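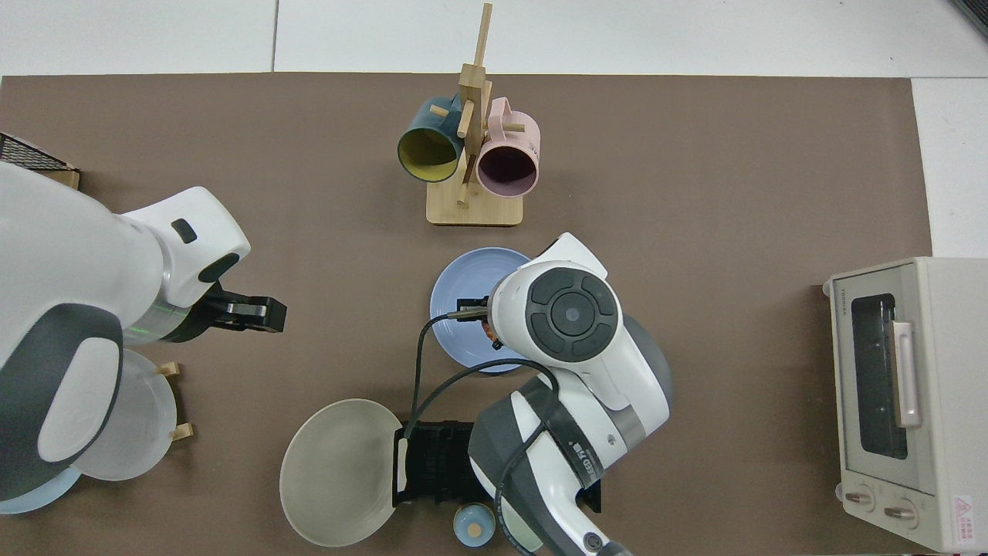
Two Arms, One Table: A Shared Workshop Takes On the Kitchen

The Bronholm workshop has occupied the ground floor of a former print shop for six years. Its members build furniture, repair radios and, since last September, teach a pair of robot arms to handle kitchenware. The project goes by the name Tarnuron and is led by Viktória Dudás, a controls engineer who joined the workshop to restore a lathe and stayed for other reasons.

Tarnuron began as a home build. The first arm was bolted to a desk in Dudás's apartment, where it spent a winter moving cups from one coaster to another. The addition of a second arm made the apartment unworkable, and the project moved to Bronholm, where members agreed to give it a permanent bay in return for open evenings.

The cost to date stands at $2,956, not counting the arms themselves, which were acquired secondhand. Most of that sum went to mounts, power supplies and replacement gripper fingers. The kitchen items came from members' own cupboards, and no attempt was made to find a matching set. The current table includes plates of several sizes and colors, a wooden mug tree, a black dish rack and a Toshiba toaster oven.

Variety is central to the work. A gripper that closes well on the raised rim of one plate may slide off another, and a mug hanging from a peg must be lifted clear before it can be moved sideways. Each arm carries a black gripper, and the team has concentrated on how the two can share a space without blocking one another.

"A person setting a table does not think about their elbows," Dudás said. "We have to think about them all the time."

Cable routing has taken up more hours than any other single problem. An early run of the project ended when a loop of cable caught a saucer and carried it to the floor. Members have since tried clips, sleeves and a ceiling-mounted spring. The ceiling spring was removed after it interfered with the neighboring woodworking bay, and a new bracket is being drawn up by Borbély, a small machine shop two streets away that cuts parts for the workshop at cost.

The motion software, called Dreton, was written by members and is kept on the workshop's own server. It stores each task as a series of short moves that can be replayed, adjusted or joined together. The library now holds 131 such moves. Nearly 40 of them concern plates alone, a proportion the team expects to fall as work on the toaster oven door begins.

Sessions are held in the evening, usually after 7 p.m., when the woodworking machines are off and vibration through the floor is lower. One member operates the arms while another keeps a written log. Newcomers are asked to complete a safety briefing of 25 minutes before entering the bay, and the emergency stop is tested at the start of every session.

The workshop plans to publish its mounting drawings and the Dreton move library once the new cable bracket has been fitted. Open evenings will continue through the spring, and places may be reserved at the front desk.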